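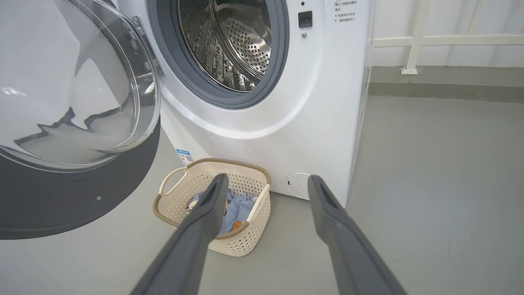
Wrist view, fingers apart, basket between them.

Home Blog Parts About Contact

April, posted by the site owner

I spent most of this week with the two-arm setup parked in front of the washing machine, comparing fingers and cameras. The arms are the same as last time. What changed is the finger set, the cameras on the wrists and the controller, and I tried to change one of them at a time so I could tell what did what.

The job is simple to say. Pick the clothes out of the basket, put them in the drum, close the door. Then the other direction. I gave each combination 20 runs and wrote down where it failed.

Fingers first. I had been using the short Cowie set, which is fine for blocks and cups. On cloth it kept pinching one fold and dropping the rest on the way up. The Merkstead fingers are longer and flat, and they reach down into the basket before the wrist gets anywhere near the rim. They dropped less. They are also worse at anything small, so I won't throw the Cowie set out.

The door is where longer fingers cause trouble. With the short set I could come in at almost any angle. With the long ones I have to start low and keep the wrist back, or a tip catches the ring and the arm stops on a force limit. I hit that limit five times on Friday before I moved the start pose.
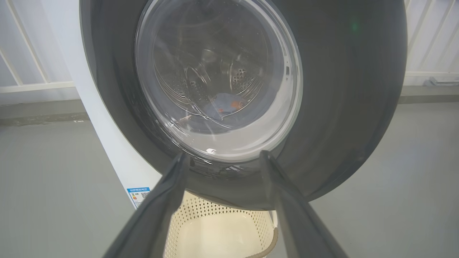

Door shut with the cloth in the drum, and both fingers down by the lower edge of the ring.

The glass is hard on the cameras. It throws back curved streaks of light, and the dark ring around it is just as shiny. With automatic exposure the Nomon wrist camera kept hunting every time the arm moved toward the door. I locked the exposure at 2000 microseconds and it stopped. The inside of the drum comes out a little darker that way, but I can live with dark. I can't live with a picture that changes brightness halfway through a grasp.

My older wrist camera has a narrower lens and a cleaner image. I wanted to like it. The problem is that once the gripper is low enough to touch the clothes, there is not much left in view besides clothes. The wide lens on the Nomon still has the basket and part of the machine in it, which helps a lot when I'm driving by hand and need to know where the opening is.

Then there is the head camera. I nearly took it off to save a cable.

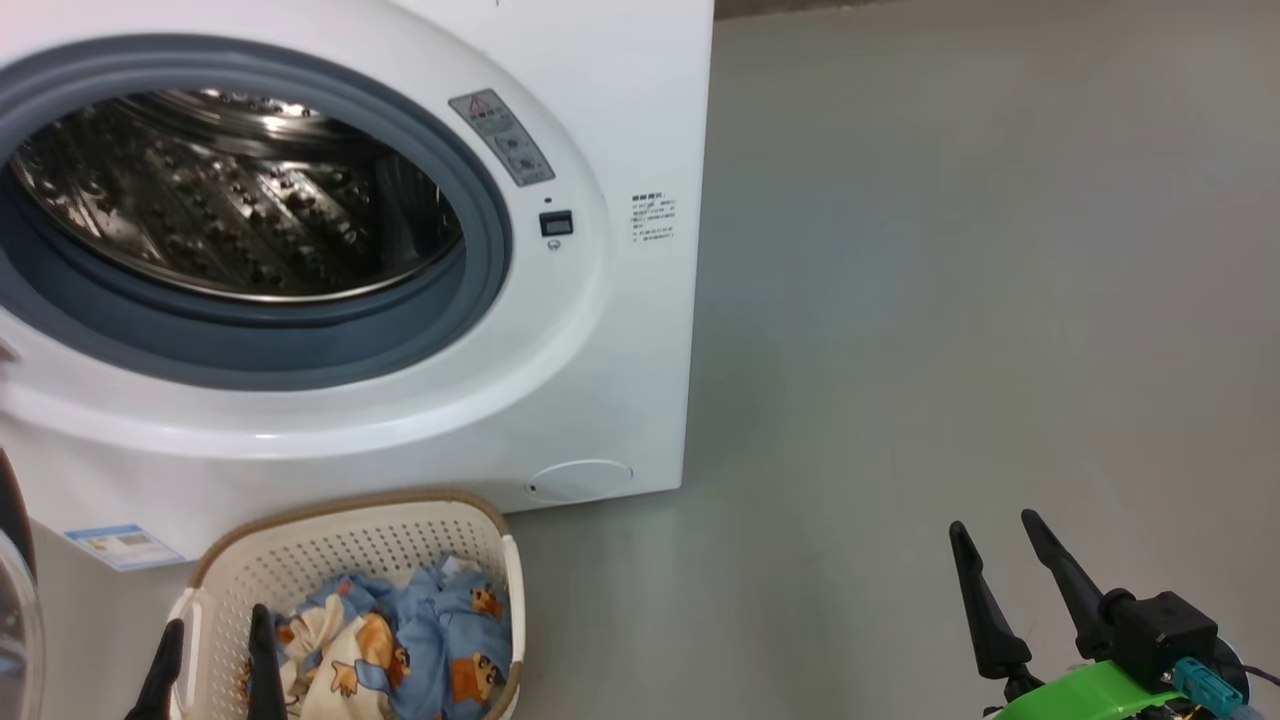 I'm glad I left it on. The wrist cameras only know about their own side, and twice I would have swung one arm into the open door while watching the other. From up top I can check both hands against the door in one look. It's no good for judging depth inside the drum, so the last part of every reach still gets done on the wrist view.

The controller took the longest. The old one had a delay of 293 milliseconds from my hand to the arm. I had gotten used to it, and only noticed how much I was waiting when I plugged in the Dralter. It feels a lot closer to direct. Setup was not fun. The manual lists the connector pins in a different order from the label on the case, and I lost an evening to that. It also comes with a grip force setting that goes up to 900 with no unit given anywhere I could find. I left it low and raised it until the cloth stopped slipping.

One more thing on mounting. The wrist turns a lot between the basket and the door, and the picture turns with it.
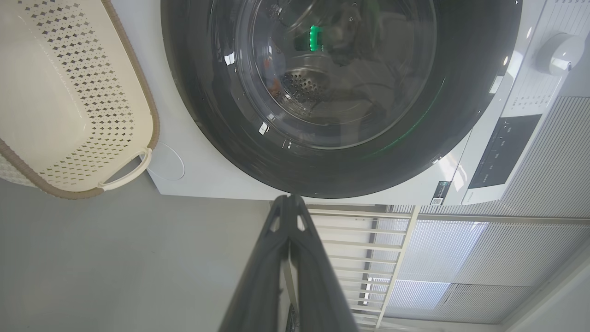 I thought about rotating the feed in software to keep the floor at the bottom. I tried it for an hour and went back. When the picture stays level but the fingers don't, I lose track of which way they open. With the raw view the fingers always come up from the bottom edge and I can steer from them.

So the setup for now is Merkstead fingers, Nomon cameras on both wrists, the head camera where it was, and the Dralter controller. Next I want to try a softer pad on one finger only, and I need to order a longer cable for the right arm before I do.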